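Subject: Re: [handheld-demos] Does relabelling by contact time help on cluttered trays?
From: Darragh Doherty
Date: 17 Feb 2021

> Hi all,
>
> Has anyone tried cutting their demonstrations at the moment the
> fingers close and not at fixed intervals? We've been chopping
> everything into equal chunks on the Phelan set and the policy keeps
> dithering just above the object, as if it can't decide whether it
> is still approaching or already gripping. Someone mentioned the
> Flavness people were doing something with closure times but I
> can't find a write-up. Is it worth a week of my time?
>
> Also, do you bother with soft packets at all, or do you stick to
> boxes and blocks until things work?

Yes, yes and yes! We've been at exactly this since before Christmas and I've been itching to tell someone outside the lab. Flavness is our project, so that'll be us you heard about, and the reason you can't find a write-up is that I'm still writing it.

What we do is very simple. Each demonstration has the finger opening logged alongside the video. We find the point where the opening stops shrinking even though the hand is still squeezing, call that contact, and cut there. Everything before it is "approach" and everything after it is "carry", up to the release, which gets its own cut. Then the policy is told how far through its current segment it is. No extra network, no hand labelling. The whole thing is a small script and I'm happy to send it to anyone who asks.

We trained on 717 demonstrations and tested on 300 tray trials, same trays and same starting poses for both versions. With equal chunks we got 144 successes. I'll hold back the number for the contact cuts until I've rerun it with a second seed (I've been burnt before), but it was clearly better, and the dithering you describe very nearly vanished. I sat there grinning at it.

Now, soft packets. Please do bother with them! Boxes and blocks hide the problem, as the fingers stop dead when they touch and any old threshold will find it. A crinkly wrapper gives a bit, then gives a bit more, and the opening curve has a long sloping shoulder instead of a corner. Our first threshold, borrowed from the Skosico scripts, fired far too late on those, so half of the carry ended up labelled as approach. Fitting two straight lines to the curve and taking where they meet sorted most of it. Chocolate bars come out nicely, crisp-type bags are still a pain, and sachets sit somewhere in the middle.

Our tray work is all sweets and snacks, with a gripper in each hand:

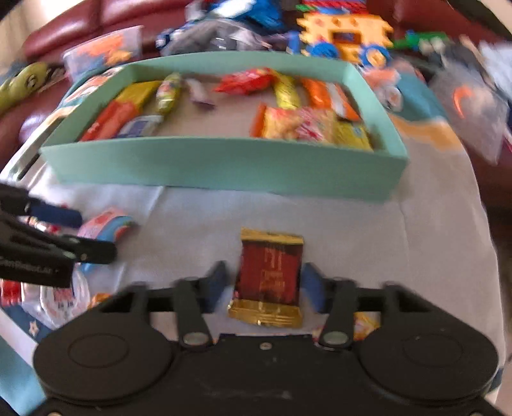
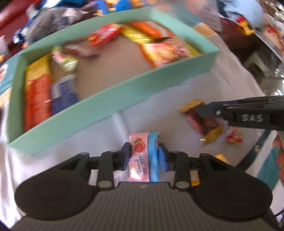
The other thing I'd look at is which hand you cut on. With two grippers going we first tried a single set of cuts for the pair, taken from whichever hand closed first, and it was hopeless. The second hand would be told it was carrying while it was still on its way over. Each hand now has its own cuts and its own progress value, and they only share the pictures. It does mean the two clocks drift apart over a long demonstration, but the policy doesn't seem to mind. I'd love to know if anyone has seen it matter for handovers, where surely it must?

Things I don't know yet: whether it survives a change of finger pads (ours are quite grippy, and a slippery pad might move the corner), and whether it does anything useful for pushing or sliding, where there may be no closure at all. The Plendeck recordings have plenty of pushing in them, so that's my plan for March if the storage behaves.

So is it worth a week? I'd say try it for a day first. Take a small slice of the Phelan set, plot the opening curves, and see whether you can find the corner by eye. If you can, the script will too, and you can retrain on that slice overnight. If your curves are mush, send me a few and I'll have a look, as I've become weirdly fond of staring at them.

Which rate are you logging the opening at, by the way? Ours was too slow to begin with and I lost a good while to that before I noticed.

All the best,
Darragh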